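How to bleed a radiator

If a radiator is warm at the bottom and cool along the top, there is probably air trapped inside it. Letting the air out takes a few minutes per radiator and you can do it without a plumber.

What you need

A radiator key, sold in most hardware shops. Some newer valves take a flat screwdriver instead.
An old cloth.
A small bowl or jug.

Before you start

Turn the heating on and let every radiator warm up. Go round the house and feel each one, top and bottom, and make a note of the ones with cool patches. Then switch the heating off and wait until they are cool to the touch. Don't bleed a radiator with the pump running, as it can pull more air in.

Start downstairs, with the radiator furthest from the boiler, and work back towards it. Do the upstairs ones in the same order.
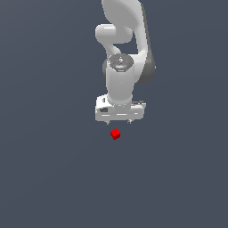 Words: Delia Navarrete
Checked by Domingo Jara
Updated 25th February

Bleeding the radiator

Find the bleed valve. It is a small square pin at one of the top corners, often inside a round collar. Hold the cloth under it and stand the bowl below.

Fit the key and turn it anticlockwise, a quarter turn to begin with. You should hear a hiss. Leave it alone until the hissing stops and water starts to dribble out, then close the valve clockwise. Nip it up firmly but don't force it, because the pins are brass and round off easily. Never take the pin right out.

The water may be grey or brown. Keep it off pale carpets. If it is black and thick, the system needs flushing and bleeding won't cure the cold patches.

Checking the pressure

On a sealed system, look at the gauge on the boiler when you have finished. With the heating cold it should read between 1 and 1.5 bar on most boilers, but go by your own manual. If it has dropped, open the filling loop slowly, watch the needle, and close both taps when it reaches the mark.

Older systems with a tank in the loft top themselves up.

Turn the heating back on, give it 20 minutes and feel the radiators again. One that is still cold at the top can be bled a second time. If the same one fills with air every few weeks, call a heating engineer.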